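Gavasden grocers to trial reusable basket scheme from August

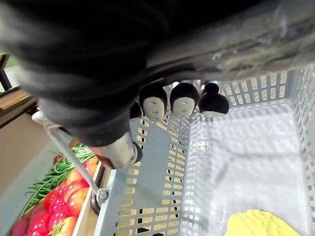
Shoppers in Gavasden will be able to borrow a basket, carry their groceries home in it and return it on a later visit under a scheme to be introduced at 4 local stores in August.

The Gavasden Retail Association confirmed the arrangement following a meeting of its members at the Tultard Street community centre. The trial will run for 90 days and is intended to reduce the number of paper and heavy-duty plastic bags bought at the checkout, many of which are used only once or twice.

Customers who wish to take part will register at the service counter and pay a refundable deposit. Each participating store will begin with 100 baskets set aside for the purpose. A borrowed basket may be returned to any of the stores in the scheme, and will be washed before it is put back into use.

Association president Josué Vasconcelos said the idea had come from customers, particularly those who live within walking distance of the town centre.

"People told us they were buying bags they did not want, simply because they had stopped in on the way home," Mr Vasconcelos said. "A basket is sturdy, it can be cleaned, and it already belongs in a grocery store. We hope residents will treat it as a normal part of doing the shopping."

The participating stores include Evangelista Fine Foods and the Plirkon Road grocer. Both will extend their service counter hours to 7.30 pm for the length of the trial, so that customers finishing work can register or collect their deposit.

Cremilda Sales, who manages the Plirkon Road store, said more than 100 households had already asked to be placed on the list. Staff will receive training before the opening day - chiefly in cleaning and in the handling of deposits.

Baskets kept longer than the agreed period will not attract a fine, although the deposit will be held until the item is returned. Damaged baskets should be handed to staff and not left at the entrance. Those that cannot be repaired will be sent for recycling.

The association will report its findings to members once the trial has ended. A decision on whether to invite other retailers, including greengrocers and the town pharmacy, will be made after that report has been considered.

Registration forms are available at each participating store.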